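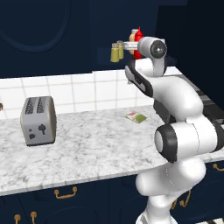 Birgit Albers wrote back on the draft that most people don't want a smaller kitchen, they want a kitchen where they can put down a bag of groceries. So start there. Read her line out, slow. Let it sit.

Then title. "Where does the stuff go? Counter space in small rentals." Say hi, say thanks to Casosham library for the room.

Quick show of hands: who has cooked on top of the washing machine. Wait for the laugh. I have, two years, flat on Edmont Street. Ironing board too, do not recommend, it folds.

OPENING BIT
Everyone talks about storage. Cabinets, hooks, those racks on the door. Storage is fine. What runs out first is the flat part. You can have a cupboard for every pan you own and still chop onions on a plate on your knees.

Survey slide. We got 189 replies, November, paper forms and the web one together. Question was just: what annoys you most. Counter space came top, then lighting, then smells (I'm skipping smells, don't get pulled into smells, last time that ate the whole Q&A).

Don't oversell the survey. People who fill in a form about kitchens are people who are mad at their kitchen. Say that before someone in the back does.

THE 26 INCHES
Main number of the talk. 26 inches of clear counter between sink and stove. That's what I had people mark off with tape at home. Ask them to hold their hands apart and guess it. They always guess too wide.

Why between sink and stove: wash, cut, cook, things move one way. If the clear bit is on the other side of the fridge you carry dripping stuff across the floor. Every time. Charoen Duangkaew's story goes here, the one with the soup. Keep it short. He said I could use it, but not the part about the landlord.

Tape demo. Tape is in blue bag. Use the table up front, ask someone in the first row to come up and pretend to cut a cabbage. If no one wants to, do it myself, fine.

WHAT TO CLEAR OFF
Go through my own counter before and after. What left:
- toaster (went up on the shelf, comes down for breakfast, it's okay)
- fruit bowl, now on the windowsill
- mail. Mail is the worst one. pause here
- the big knife block, kept one knife, rest in drawer

What stayed: kettle, oil, salt. Somebody will say oil by the stove goes off faster. Yes. Buy a smaller bottle, move on.

Rule I use: if you didn't touch it since last weeknd it doesn't live on the counter. Not a law. Stand mixers are heavy, people with bad backs should leave them where they are. Say this one clearly, got a fair complaint about it last time.

ADDING SPACE WHEN YOU CAN'T DRILL
Board over the sink. Cheapest fix. Measure the inside of the rim not the outside, I bought the wrong one and it fell in. Show the board if it's not still in the car.

Board over the burners: ONLY when they're cold and only if you're the only one cooking. I don't love it. Mention, warn, next.

Fold down table. Ní Chonaill's shop has the kind with legs, so no screws in the wall. Plastar make a clip-on shelf, I tried it on my counter edge and it slid. Maybe my counter, edge is very rounded. Be fair about it, I only tried the one.

Cart on wheels. Get locking wheels. Got to be the same height as the counter or you'll hate it, bring your measurement to the shop on a peice of paper.

TALKING TO THE LANDLORD
Short part, I'm not a lawyer, say so. Ask in writing. Ask for one thing. A shelf gets a yes more often than "can we redo the kitchen". Offer to leave it behind when you move out. Birgit's letter is in the handout, back page, they can copy it word for word, she's happy with that.

If running late, cut this and point at the handout.

LIGHT (only if time)
Dark counter feels smaller, people stop using the dark end and it fills up with junk. Stick-on light under the cabinet, battery one. Done. Don't start on bulbs.

QUESTIONS
Likely ones:
Shared kitchens: tape works there too, agree on one clear stretch and it stays clear. Dish rack is the usual fight. Rack that hangs over the sink, or dry right away and put away.
Kids: low table, away from stove.
Microwave: wish I had a better answer. Top of fridge if the fridge manual allows it, else cart.

Leave the sign up sheet by the door. Tape measures to give away, one each please. Pick up the blue bag after, forgot it last time and had to drive back.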